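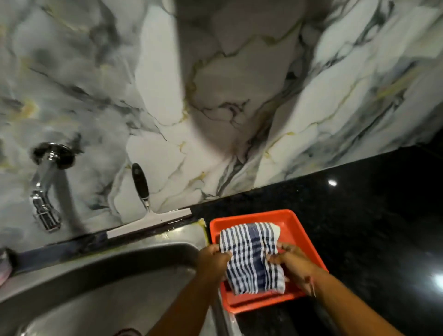

Last changed: Monday, December 16, 2024

About Trarkstead

Trarkstead is a small household skills school. We teach adults how to run a kitchen: washing up, wiping down, folding and putting away.

Our practice kitchen has a stainless steel sink, black granite counters and a marble-patterned backsplash. Granite shows every streak, so the squeegee lives beside the faucet. Cloths are folded before they go on the trays – striped ones are for drying, plain ones for counters.

The basic course takes 10 weeks and covers sinks, counters, linens and storage. Classes are small and most of the time is spent at the counter. To date 396 people have finished it. Many come from Darora, and some travel in from Tronetti.

We also run a one-day linen class on folding and sorting kitchen cloths. Bring an apron – we supply the rest.

The next basic course starts in January. Sign up at the front desk or by mail.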